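**To:** packing-and-sorting list
**Subject:** Re: Automation at Girnthorpe and Uletti, questions from the second shift

> The notice says that 34 sorting positions will be "redefined" when the Nundia line opens. Our members would like to know what the word means. Will people who now sort by hand keep their grade if they move to demonstration work? And who decides when a person has done enough of it for one shift?

The site office thanks the second shift for its message and replies as follows.

No position at Girnthorpe will be closed before September. Of the 34 positions, six will move to demonstration work, in which an employee handles produce with a hand-held gripper so that the motions can be used in preparing the Nundia line. The remaining positions stay at the sorting tables on present terms. Grade and seniority carry over in full. 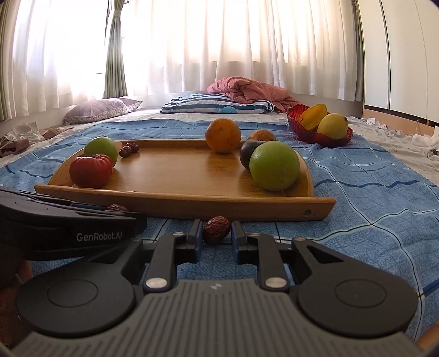

Small and soft items remain the most difficult part of the program. Dates in particular call for a light closing of the fingers, and employees who have sorted them for years are better placed than the engineers to say how much pressure the skin will bear. Their remarks should be entered in the shift log — in their own words — and will be forwarded to Ojala with the weekly summary.

On the second question, the limit is 135 demonstrations per shift. An employee may stop earlier on account of wrist or hand strain, without loss of pay. Uletti has asked for a higher limit. This office has not agreed to it.

The draft terms are posted beside the time clock. Written comments will be accepted at Room 253 until the end of the month.

Site Office, Girnthorpe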